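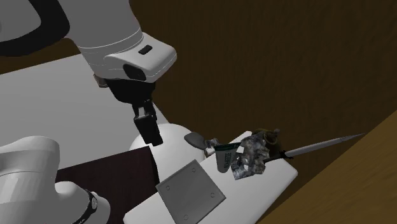 Figure 4.1. Simulated cell, single arm with parallel gripper over a cluttered work surface. Fingers close together above a domed object; knife extending right from the middle of the pile.

Handout 4: Rules for simulated handling tasks
Course unit: Safe Practice in Robot Work Cells
Revised December 2020

4.1 Scope

These notes cover the rules that apply to pick-and-place tasks run in simulation before they are released to the Bestov cell. They do not replace the cell rules in Handout 2. Where the two differ, the stricter rule applies.

A simulated run carries no risk to people. It is still treated as a rehearsal of the real task, and the same limits are set in both. A run made with the limits switched off is not accepted as coursework, whatever the result.

4.2 Scene preparation

Each object in the scene must have a name, a mass and a collision shape before the arm is enabled. Visual shape and collision shape are checked separately. Thin parts are the usual source of error: a blade or a flat plate given a box-shaped collision body will appear to touch things it has not reached.

Objects that overlap at the start of a run will be pushed apart by the solver, sometimes at high speed. Let the scene settle for 600 steps with the arm held still, then save the settled state and start all trials from it.

In Figure 4.1 the packet and the crumpled object beside it partly overlap as seen from the viewpoint. This alone does not show contact. Read the contact list before deciding whether to move either one.

4.3 Sharp objects

Any object with a point or cutting edge is marked class S in the scene file. The following apply to class S:

(a) The keep-out volume covers the full blade and extends past the tip along its axis. In Figure 4.1 the tip projects beyond the end of the board, so a volume drawn to fit the board would be wrong.
(b) The arm may not sweep a class S object across the operator side of the cell.
(c) Grasps are allowed on the handle only. If the handle is covered by other objects, these are removed first, one per cycle.
(d) A dropped class S object ends the trial. It is logged as a failure even when the task is later completed.

4.4 Approach and clearance

The approach is made in two stages. The first brings the fingers to the hover point at normal speed. The second is a straight descent at reduced speed, with force limits active. The finger opening is set at the hover point. Fingers shown closed over a target, as in the figure, must be opened before descent unless the planned action is a push.

Curved tops need care. On a dome the first contact may be off centre, and the side load on the fingers rises quickly. Use the Jerketti contact check, not the height reading, to stop the descent.

The wrist housing is wider than the fingers. Check its clearance as well as theirs, and check the forearm against the base whenever the target lies close in.

4.5 Records

Log the scene version, solver step, random seed and stop reason for every trial. The reference log for this unit is Stutach run 3448, which contains 733 trials. Of these, 33 are marked as class S failures and should be read before the practical.

Trials may not be deleted from a log. A trial judged invalid stays in place with a reason code.

4.6 Release to the cell

A task is released when the settled scene, the limits file and the complete log have been submitted together. The first run on hardware is made with blunt dummies in place of all class S objects.

Reading for the next session: Bošković course notes, section on force limits. The March version has the corrected table.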